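Parallel gripper for thin rims - Traltar or Bidell?

Palleo
I'm trying to pick one gripper style for a two-arm setup that does bedroom tidying. Wastebaskets are my headache. I've had the Traltar fingers on for 3 months and they're fine on wrappers, but a basket rim twists on me about 2 times in 5.

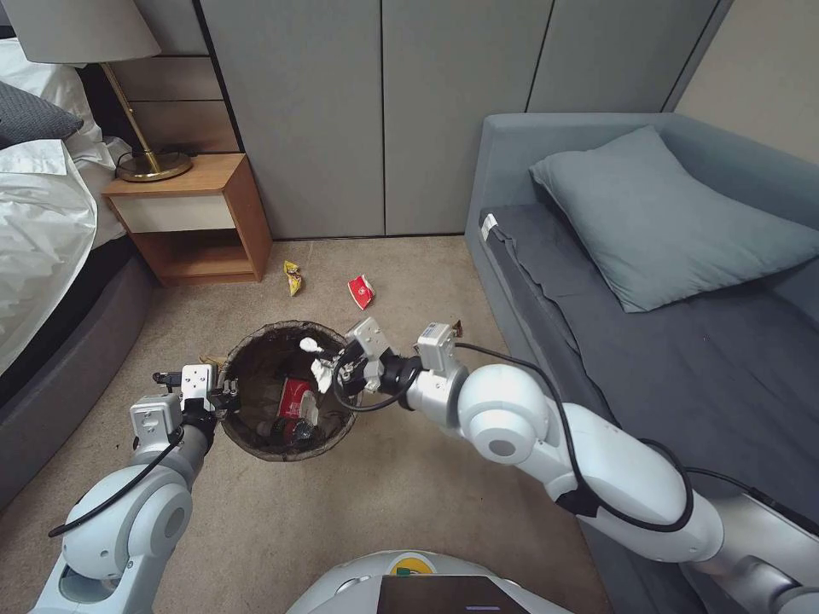 Force is at 60 percent and I'd hate to go higher - the woven stuff dents. Anybody tried both?

Bodnár
Both, yeah. Bidell grips a rim better, Traltar is nicer on small trash. I'd swap the finger pads before buying anything! 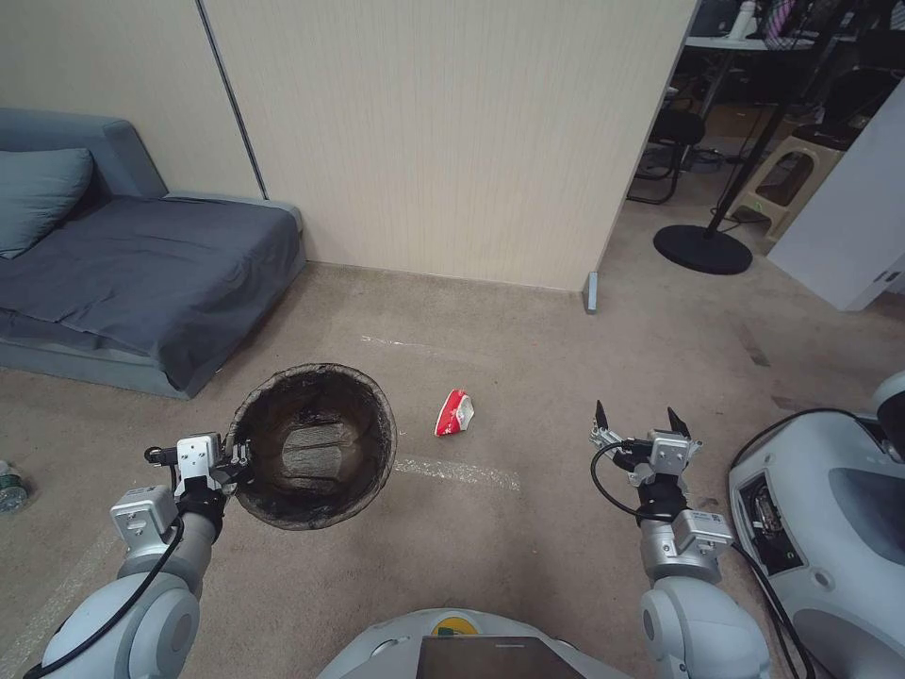
Do the pads need a new calibration after a swap?
Only the closed position, and it takes 5 minutes.

rimjob_tech
just use suction lol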